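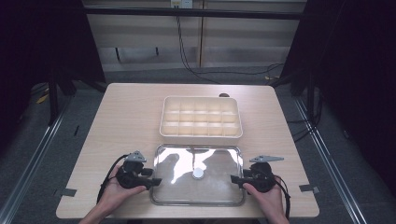 Handheld grippers at the two ends of a glass lid, with the compartment tray behind it.

Search this site Search Enter keywords

Glass lid jaw fault: frequently asked questions

These answers are for operators, station leads and anyone using recordings from the lid and tray task at the Bickerstaff site. They cover the jaw fault found in May on the Grelero handheld grippers. Answers about gloves and carpet cleaning have moved to the general page.

What went wrong?

The jaws on some Grelero units could relax slightly while the operator was still holding the grip closed. The operator felt no change in the hand. On most objects this made no difference. On a smooth glass rim it was enough to let one end of a lid drop while the other end stayed up.

One lid broke on the table and another was chipped at a corner. There were no cuts or other injuries. Before that, operators had reported several slips that were put down to technique, and we should have looked at the hardware sooner.

What caused it?

A setting in software version 11. It cut motor current after the jaws had been still for 12 seconds, to keep the housing from heating up. A normal lid move takes less time than that, so it did not show in testing. It showed when people paused in the middle of a move, usually to wait for a prompt or to line up the second gripper.

Did the station log an error?

No. The log kept the commanded jaw position and marked the grip as closed. The measured position was saved too, but the station screen did not compare the two. Tiago Matos found the gap by plotting both values from the session with the broken lid.

Which stations had it?

All 36 stations were on version 11 at the time. The fault depended on jaw wear as well, so some stations never slipped. We treated all of them as affected.

Is it fixed?

Version 12 removes the timed current cut and uses a temperature limit in its place. If the housing gets too warm, the unit beeps and the station stops the take, but the jaws keep holding until the operator opens them. Version 12 also stops the take if commanded and measured positions disagree for more than a moment.

If your start screen still says version 11, do not run any glass task. Tell your station lead.

Can I keep using the glass lids?

Yes, on version 12, with these checks at the start of a shift:

Look over the rim of the lid in good light. Take out any lid with a chip or a line in it, even a small one.
Make sure the knob is tight.
Wipe the jaw pads and the rim with a dry cloth.
Close each gripper on the rubber test block and hold for 20 seconds. If the block can be pulled out easily, swap the unit.

Safety glasses and closed shoes are required for all glass tasks. This was a recommendation before May and it is now a rule.

Where should I grip the lid?

By the two short ends, with both grippers level, keeping the lid low over the table. Do not carry it past the table edge. The older instruction sheet allowed a one-gripper lift by the knob. That sheet is withdrawn, so please recycle any copies you find.

What do I do if it starts to slip?

Let it go down. The table is a short drop and a lid usually survives it. Do not reach under the lid with a gripper or a free hand. End the take and mark it "slip", then check the rim before you start again.

And if a lid breaks?

Stop the take and put both grippers down away from the glass. Step back and keep other people off the carpet around the station, where small pieces are hard to see. Your station lead has the cleanup kit. The compartment tray must be emptied and checked cell by cell, or thrown out. Cables on the floor need to be wiped down before anyone handles them.

Do not finish the recording first. There is no penalty for a lost take.

What happened to recordings made on version 11?

We checked every glass lid take for a difference between the two jaw positions, and 784 were pulled from the Tidum set. They are stored separately under the tag "jaw-relax". Takes without a difference were left in. If you trained anything on a copy downloaded before the May update, download the new file list and compare.

Can I get the pulled takes?

Yes, if you work on slip detection or fault handling. Ask Denise Garside and say what you want them for. They should not be mixed back into a normal training set, because the grip label is wrong in all of them.

Does this affect the tray part of the task?

Very little. The tray is light and people rarely hold it still for long. A few tray takes showed the same position gap with no visible slip – those were pulled as well and are included in the total above.

Are Plutent grippers affected?

No. The Plutent units at Bickerstaff use a different motor board and never had the timed cut. The start-of-shift checks still apply to them.

How do I report a slip now?

Use the slip button on the station screen, then add a line saying which side let go and what you were doing. "Left side, waiting for prompt" is enough. Please report slips even when nothing fell. Reports go to Denise Garside, and urgent ones should also be told to your station lead in person before the next take.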